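Carnelley Wall Desk – Owner's Guide

Section 3: Fixing the desk to the wall

Read this section through once before drilling. The desk is supplied with fixings for solid brick and block walls only. For plasterboard or lath and plaster, see Section 4.

You will need a drill with a masonry bit, a spirit level, a pencil, a cross-head screwdriver and a tape measure. The wall rail, both brackets and the bag of fixings are in the flat box marked Skimutness.

Caution: Check for pipes and cables with a detector before you drill. Do not drill directly above or below a socket or switch.

Marking out

1. Decide on the height of the desk top. Most adults find 73 to 75 cm comfortable. For a child, measure from the floor to the elbow while they are sitting down.

2. Take 37 mm off this height and mark the wall lightly in pencil. This is the line for the top edge of the wall rail.

3. Hold the rail against the mark with the printed arrow pointing up. Set it level and mark through the slots at each end, then through the middle hole.

4. Put the rail down and check the marks again with the level. Old walls are seldom true, and a skirting board is a poor guide.

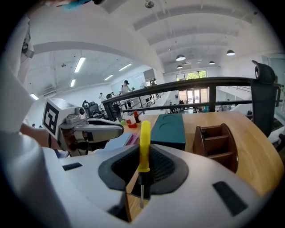 Drilling and fixing the rail

5. Drill each hole to a depth of 80 mm. A piece of tape wrapped round the bit makes a good depth stop.

6. Clear the dust from the holes and push in the wall plugs until they sit flush. If a plug turns in the hole, take it out and use one of the larger grey plugs from the bag.

7. Fit the middle screw first, but leave it slightly loose. Fit the end screws, check the level once more, then tighten all three.

Note: Tighten the last few turns by hand. A power driver on a high setting can strip the plug, and the rail will then creep down over time.

Fitting the brackets and top

8. Hook a bracket over each end of the rail and let it drop until it clicks. The brackets are handed – the one stamped L goes on your left as you face the wall.

9. Fix the foot of each bracket to the wall with the short screws.

10. With a second person helping, lower the desk top on to the brackets. Slide it back until it meets the wall, then forward by 3 mm to leave a gap for air.

11. Screw up through the brackets into the ready-made holes. Do not use longer screws than those supplied.
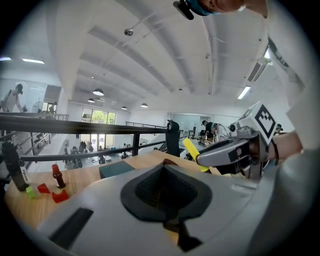
Checking the desk

12. Press down firmly on the front edge, first in the middle and then at both corners. There should be no movement at the wall. If there is, take the top off and go back to step 7.

13. Check all the screws again after a fortnight, and once a year after that.

Caution: Never sit or stand on the desk. Keep heavy items such as printers towards the back, over a bracket.

Missing or damaged parts

Write to Leena Huttunen at the Zolturstead parts desk, giving the batch number from the underside of the top. Desks bought before August have the older rail with round holes, so please say which one you have. Replacement brackets are sold in pairs.

Section 3 last revised 25 October 2026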